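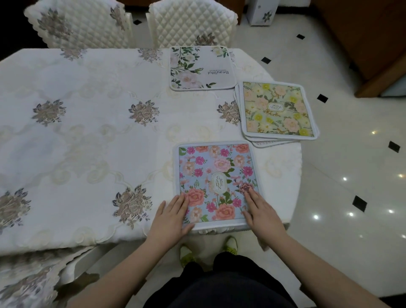

Hendholm has released version 2 of Drarkasar, its planning software for household robot arms, with a new module for cloth. The company is asking customers to read the limits before the feature list.

Drarkasar 2 plans how to lay, smooth and lift small flat textiles such as placemats. It was tuned on 889 recordings of people doing the same work by hand at ordinary dining tables.

"Plenty of vendors say they have solved cloth. We haven't, and I doubt they have," said Ruxandra Ene, head of planning at Hendholm. "A printed mat on an embroidered tablecloth still gives our edge finder trouble." 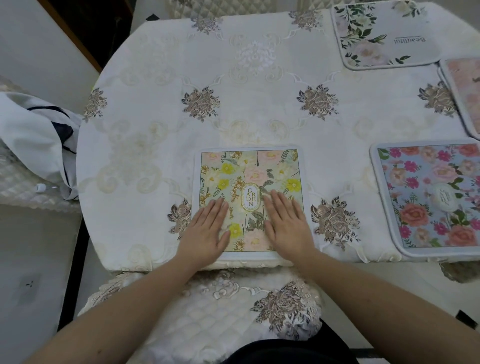
The module separates pressing from dragging, two motions the previous version treated as one. Palm pressure is now planned first, and any sliding is held back until the software has an estimate of where all the borders are. If it can't find them, it stops and asks for help.

Integrator Brandavard had early access and was not easily won over. "The demo looked good, and demos always do," said Delali Annan, a test engineer there. "We want to see it run in 16 different homes before we quote it to anyone."
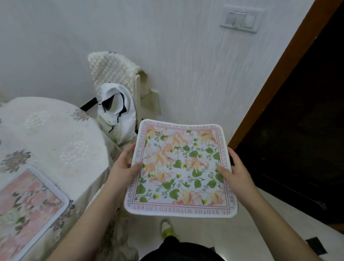
Lifting is the weaker half. A mat held by two edges bends, and the planner's shape model lags behind it. Hendholm lists lifting as experimental and leaves it off by default.

Drarkasar 2 is available to current license holders in January. Folding is not supported, and no date has been set for it.

Press contact: Segundo Puma, Hendholm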